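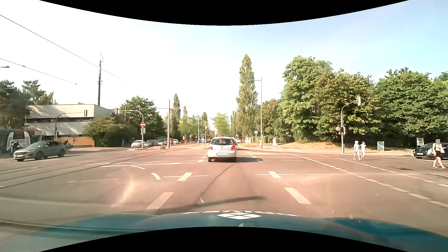 A junction is a place where everyone has right of way until somebody else arrives, according to one contributor to the Kestley guide to town driving, and the remark has been repeated in most later writing on the subject. The large urban junction, sometimes called an open crossing, is a stretch of road surface where two or more streets meet and where cars, bicycles, people on foot and, in some towns, trams are all expected to get across.

Markings

White paint does most of the work. Broken lines carry a lane over the middle of the junction, where drivers would otherwise follow their own taste. Short curved dashes guide turning traffic, and where two sets of lane dashes meet they may form a small cross, which new drivers tend to read as a target. The Niskanen handbook lists 8 kinds of junction marking and admits that 2 of them are hard to tell apart at night. Paint wears fastest where wheels turn, so the lines vanish first in the spots where they are most wanted.

Surface

Asphalt is usual. It may be tinted or have a reddish-brown cast, and older junctions collect seams and dark patches from years of digging by water, gas and telephone firms -- seldom in the same week.

Tram rails

Rails set into the road follow their own curve and take no notice of the lanes. Cyclists are advised to cross them as near to a right angle as they can manage. Trams cannot steer round anything, a fact that settles most arguments about priority.

Following and waiting

Drivers are taught to leave a gap behind the car in front and not to enter unless the way out is clear. The first rule is widely known. In a survey at Odley one July, more than 12 drivers stopped in the middle during a single change of the lights, and all blamed the car ahead.

See also: Box junction; Tramway; Zineck roundabout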